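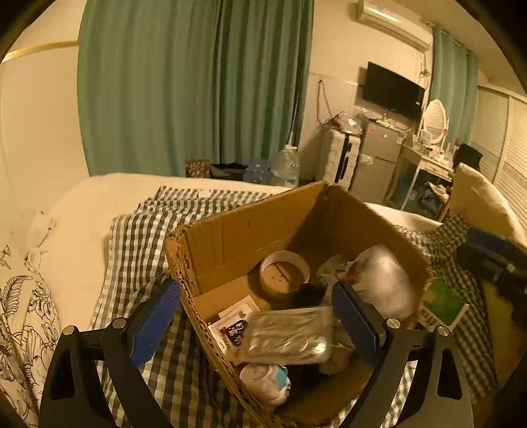
4 min read

Burix: the questions I keep getting

Burix is a two-fingered gripper you hold in your hand. It has a camera, a trigger, a pair of curved black arms and two blue finger pads. You pick things up with it, it records what you did, and later a robot arm named Stevedis is supposed to do the same thing without you. I built both, mostly in a bedroom, with help from the shared workshop when something needed a machine louder than my neighbors would put up with.

I posted the build notes in April and the same questions have been arriving ever since. Answers follow, in no order I can defend.

Why would I want one?

You probably wouldn't. If you have a robot arm at home and you've tried to steer it with a game controller, you already know why. If you don't have a robot arm, buy a pair of kitchen tongs and keep the change.

Do I need a workshop?

You need one for an afternoon. The arms have to be cut and the holes drilled square, and I did that on the shared bench. Everything after that is hex keys and patience, and fits on a desk. Packing and unpacking a cardboard box on the bed has been my main exercise for weeks. A mattress is a fine work surface if you don't mind the box tilting every time you lean on it.

What are the arms made of?

Mine are printed, in black, because black was the spool that was already loaded. The curve is there so the arms clear the side of a box on the way in. My first version had straight ones. They were very good at lifting the box.

Why are the pads blue?

The tracking software looks for them. Blue was easy to find against cardboard and against my bed sheets, which are green-and-white gingham and which the software hated for reasons of its own until I changed the threshold. If you own a lot of blue things, pick another color. I'd stay away from brown for obvious reasons.

The joints on mine are floppy. What did I do wrong?

You tightened the screws until they felt right. Everyone does. Tighten them until they feel slightly wrong, back off a hair, then work the trigger 60 times and check again. If it still wobbles, the hole is oversized and you get to print that arm over. Thread locker helps. Thread locker on the finger pads does not, and please don't ask how I know.

What should I practice on?

Whatever is in the nearest box. Rolls of packing tape are excellent: stiff, round, hard to hurt. Flat packets are miserable until you learn to come at the edge. Plastic bags are the final boss. A crumpled one changes shape when you touch it, and a clear one with something silver inside bounces light all over the place. I still include them. Real boxes are full of plastic bags.

How many recordings do I need?

More than you'd like. I have 2456 of them. With the first few hundred, Stevedis reached for the box with great confidence and closed on air beside it. It now gets the tape out most of the time. We don't discuss the packets.

Can I do it all in one sitting?

No. I stop after 15 minutes, partly for my wrist and partly because tired people make lazy grasps and the robot copies those too. Mine has learned to nudge things into the corner before picking them up. It got that from me.

Do I have to clean my room first?

I didn't. The camera sees past the box to whatever else you own, and so will anyone you share the recordings with. I've made my peace with people knowing how much stuff I keep on top of the mini fridge. A bit of clutter in the background did the training no harm that I could measure.

Does it work with Hviid or Vivow controllers?

Hviid, yes. Skarphéðinn Þrastardóttir wrote the adapter and has been far too polite about my wiring diagram, which had two of the leads swapped. Get the corrected one. Vivow works if you unplug it and plug it back in at the start of every session. I don't count that as working, but two people have written in to say I'm being fussy.

Will you build me one?

No.

Will you sell me yours?

Ask me again the next time it drops a roll of tape on my foot.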